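Vulura clerk's guide, section 4: Setting up a recorded vote

For town council clerks. Do this before members sit down, not while the chair is reading the agenda. 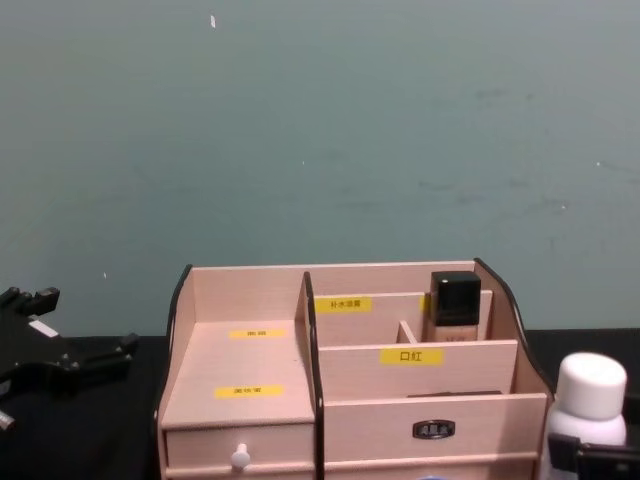 You need the clerk login and the final wording of the motion. Draft wording will do for a test vote but must be swapped out before you open the real one.

1. Log in. Go to Meetings, pick tonight's, press Open Session.

2. Check the roll. Wisach council has 13 members, so quorum there is seven. Yours may differ, set it under Rules.

3. Mark absences. Anyone joining by video goes down as Remote, not Present. Standing orders in some towns don't let remote members vote, the system wont stop them unless you tick Block Remote.

4. Paste in the motion. Amendments go in first, each as its own item. Final motion last.

5. Choose majority type. Simple, or two thirds. Budget and bylaw changes usually two thirds, check with your legal officer.

6. Set the timer. Default is 60 seconds. Minimum 30.

7. Press Test. Every member's light should go green within 2 seconds. If one stays amber, unplug the handset, plug back in, test again.

8. Open Vote when the chair calls it. Not before.

CAUTION: Closing the vote is final. No undo. If the wrong motion was up, the chair has to declare it void and you start again from step 4.

Note: Abstentions count towards quorum but not towards the majority. Members ask about this every time.

Note: Declared interests. Set the member to Recused before opening. Doing it after leaves thier vote in the record.

9. Export the result. PDF for the minutes, CSV for the website. Aladel handsets on the old firmware drop the accents in names, so Cllr Väisänen comes out wrong. Fix by hand until the September update.

Handset faults: Gunther Heitmann, support desk, Tuesday evenings included.

Section 5 covers secret ballots.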